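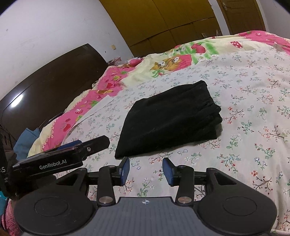 Jaws open just short of a folded black garment, bedroom work, Kavach project

Kavach: progress report to the Effiong fund
Care and upkeep of the hand-held gripper
Prepared by Sointu Riihimäki, Vurnumus
Period covered: up to the end of January

Where we are

We have had a very good few months with the gripper, and I am delighted to be writing this one. When I last reported, it was spending nearly as much time on the bench as in people's bedrooms. It now goes out in the morning, comes back in the afternoon, gets its clean and check, and goes out again. We have 351 usable recordings of household work in the store, and 112 of those are of folding, moving or stacking clothes on a bed. Clothes were the task we were most worried about, so that second number pleases me a great deal!

Your grant for this stage was for keeping one gripper in proper working order and writing down how we do it. I have therefore kept to the machine in this report and left the recordings for Tùng Vũ's own report, which you will get separately.

The finger pads

The fabric-covered pads on the inner faces of the fingers take nearly all the wear. They grip cotton well when they are fresh, but they pick up lint very quickly, and a pad full of lint lets a thin T-shirt slide out sideways just as you lift it. We lost a lot of takes to this in the early weeks and blamed the operators, for which I have since apologised.

Our routine now is a soft dry brush after each home and a strip of sticky tape pressed along each pad at the end of the day. No water, and no cleaning spray. We tried a damp cloth once and the fabric came up at one corner overnight. Tùng put it back with a thin line of fabric glue and left the jaws clamped on a wrapped pencil until morning, and it has held ever since.

We have been through 2 sets of pads in this period. Both were changed as pairs. Changing only the worn side saves a little money, but the new pad is thicker than the old one and the fingers then meet off centre, which spoils the setting of the jaws. I would ask that pads stay as their own line in next year's budget.

Arms and pivots

The two black linkage arms swing on silver pivots near their bases, and these have given us our only real repair. In the autumn the left arm began to lag a little behind the right when the jaws closed. You could not see it in use, but you could feel it in the hand as a faint catch. Tùng took the arm off, found fluff wound round the pin (pet hair, mostly, and some pink wool), cleaned it out and put everything back with a very small touch of dry lubricant. The catch was gone.

We had used light oil before that. Oil was a mistake on a tool that spends its days hanging over other people's clean bedding, and it also gathers fluff. Dry lubricant only from now on, wiped off until there seems to be none left.

The pivots are now checked by feel before each outing. Hold the body, open and close the jaws slowly, then do it again with the tool turned on its side. If anything clicks, it stays at home.

Setting the jaws

This is the part I have enjoyed most. The Grultari workshop cut us a simple wooden block with a step in it, and it has changed our mornings. The operator closes the fingers on the thick step, then on the thin step, and compares the opening reading with the figures pencilled on the lid of the case. If both match, the tool is ready. If one is out, we set the zero again and repeat. If both are out we look at the pads first, as they are usually the cause.

Before the block we used whatever was to hand, including a box of plasters, and our readings wandered from week to week. We have thrown away the recordings made with doubtful settings and they are not in the totals I gave you.

Camera and fittings

The camera needs very little apart from a clean lens. It looks out past the fingers, so bits of lint end up close to it, and we now wipe it before every home and again after lunch. The round target mark on the body is checked at the same time. It must be clean, flat and in plain view, and fingers are kept off it when the tool is picked up. A thumbprint on it cost us a whole afternoon in November.

Bright lamps on shiny furniture still bother us. A glossy headboard can throw back a strong patch of light, and where we can we turn off the lamp causing it and use the daylight instead. Where we can't, we record anyway and make a note.

The clip and its small screw are on the weekly list. The screw had worked itself a little loose by the end of one long day, so it now gets a quarter-turn check with the short screwdriver. Please note for anyone copying our list - snug, then stop. It is a small thread and would be easy to strip.

Problems still open

The carrying case is too tight. The jaws have to be nearly closed to fit, and leaving them like that over a weekend presses a mark into the pads. Tùng has cut the foam back on one side and we are waiting to see if that is enough before asking for a new case.

We also have only 2 people trained to take the arms off, Tùng and me. When we were both away in December the gripper sat on the shelf for several days with nothing much wrong with it. I would like to train two of the home operators in the spring, starting with pad changes and moving on to the pivots.

Spare pins are slow to arrive. Grultari has offered to turn a small batch for us from our drawing, and we will try one on the bench before any of them go near a home.

Next period

We will keep the daily and weekly checks as they are, add a monthly strip-down of both pivots, and start noting how many homes each pair of pads lasts. Heavier bedding is next on the task list. Thick, padded covers pull on the fingers in a different way from a shirt or a pair of trousers, and I expect the left pivot will tell us about it first.

The written care guide is in draft and already in use here, with a good deal of pencil on it. I will send you a clean copy once the pivot pages have been tried by somebody who has never seen the tool taken apart. Comments on the order of the checks would be very welcome before then.

Sointu Riihimäki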